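Bench notebook, drinks bottles / bucket
Wednesday, September, started 9:40

Picking up from Gertraud's page. Job today: go through the empties for the Isbridge sorting sheet, write down what each label is like to work with, see if one bucket is enough for a bench load. Kha on the spreadsheet, me on the bench.

Label numbers first. Sheet wants the barcode for every type so we stop arguing over "the clear one with the white label" (there are at least two kinds that fit that). Typing them in by hand is slow. Green print on off-white is the worst for it, low contrast, and half the bars are a pale mint. Double check any digits off a green label, a 6 and an 8 look the same to me after twenty minutes. 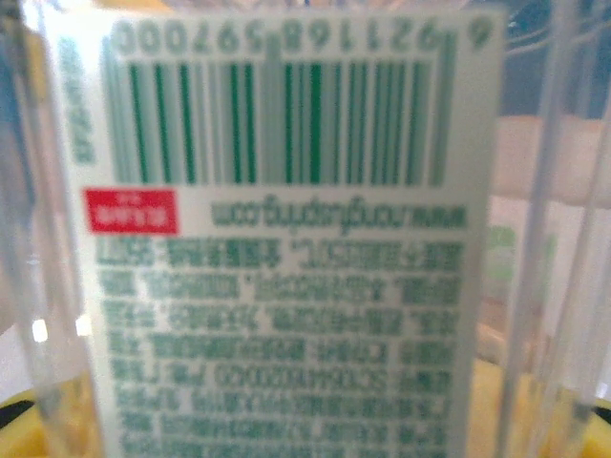 Green-print label, barcode side, bottle upside down. Reads 6 921168 597000, web address under it nongfuspring.com.

Entered as row 261. Kha read it back to me, matches. Did not bother with the small type, just the number and the web adress. Red patch goes in the "accent color" column, Kha wants that column, I still think its a waste.

Skimix cleaner on sticky spots before anything gets handled. We're nearly out, 5 wipes left in the tub. Put it on the Lellness order with the bags.

10:30. Bench load out on the white top, bucket at the back. Mixed on purpose, bottles and cans together, all on their sides or however they land. Last week's load was all bottles and Gertraud said it made the bucket look bigger than it is. Fair.

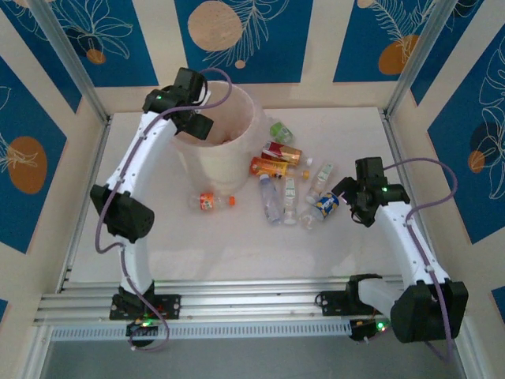 Mixed load by the bucket. Red and gold can, blue and yellow can, orange labels, green labels, the clear ones.

Notes on this load:
- orange label + orange cap easy to tell apart from everything, no complaints
- cans roll. keep them in the middle of the heap, not on the outside
- light blue label vs. white label, fine on the bench, harder to tell once theyre in the bucket because the bucket is only translucent, not clear
- green + white label keeps getting logged as plain green. New code: GW. Su sheet needs it too, Kha will add
- clear cup type stuff: log under "cup/bottle, clear" for now. Ask Gertraud if she wants it split

Order of going in matters more than I thought. Bottles first and they stack up crooked, then the cans sit on top and slide. Cans first, bottles after, seems better on paper. Want to try it both ways before writing it on the wall sheet.

Box count for the storeroom: 50 bags, flat. Running total on the spreadsheet is 2157 items since we started, Kha says that includes the double entries from before summer so dont quote it to anybody.

11:15. Blue label, white cap goes in the bottle column, not the cup one. Bucket stays at the back. Tried it in front at Gertraud's suggestion and I kept bumping it with my sleeve.

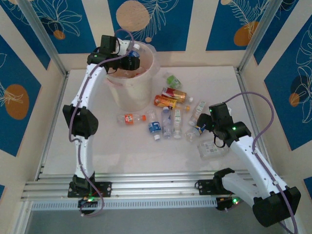

To do before Friday
- GW code into both sheets (Kha)
- Skimix, order
- cans first / bottles first, one load each, same items, write down how high it comes up in the bucket
- second bucket? same size, so the cans can have there own
- wipe floor of the bench, scuffs by the rail wont come off with water
- ask Gertraud about caps. On or off? Old page says off, her page says on
- delete double entries, start from row 1 and go down, over an hour's work so not today

Stopped 12:05, lunch. Spreadsheet saved under the September tab.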